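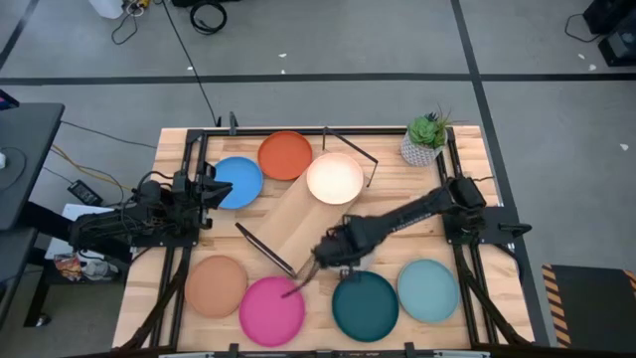
Nunitz to add colored tableware at Mustonen cafes from March

Homeware maker Nunitz will supply plates and bowls to all 11 Mustonen cafes under a deal announced on 26th November. The new tableware replaces the plain white sets the cafes have used since they opened, and the first deliveries are due in March.

Customers will get their food on whatever color comes off the shelf - there are no matching sets. Blue, magenta and teal plates are in the range, along with bowls in pink, orange and cream.

Arvo Valtonen, who runs purchasing for Mustonen, said the old plates had become hard to replace after their supplier, Jorard, stopped making them last year.

"We were buying odd boxes wherever we could find them," he said. "Once you have 2 shades of white on one table, people notice. With mixed colors it doesn't matter."

The contract runs for six years. Neither company gave its value.

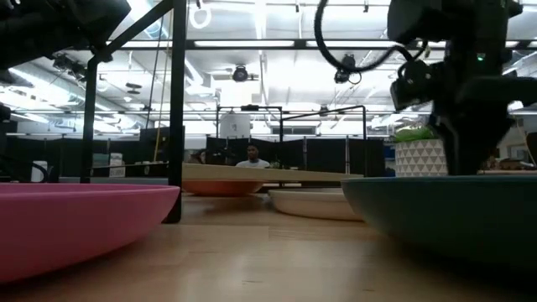

Old plates to be sold

Mustonen will sell its used white tableware at the Plullen branch once the new stock is in. Plates will be packed in boxes of 60 and priced by the box, with any chipped pieces taken out first. Cups are not part of the sale and will stay in use at every branch.

Menu prices will not change as a result of the switch, the company said. Nunitz plans to offer the same colors in its own shops later in the year.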